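Bin picking rules we use at the Imville cell, short thread. 1/4 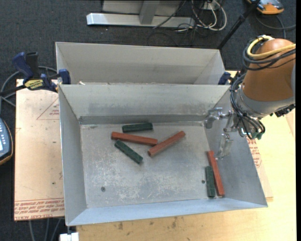
Green and red blocks in the gray bin, arm at the right wall.

2/4 Clamp the bins to the table before you teach any points. If a clamp gets moved, reteach.

3/4 A block leaning on a sloped wall counts as a hard pick. Log it separately. Ferdinand Kuster's last sheet had 31 of those out of 59 and they were mixed in with the rest.

4/4 Cables stay tied to the arm. Hands out of the bin until the arm is stopped.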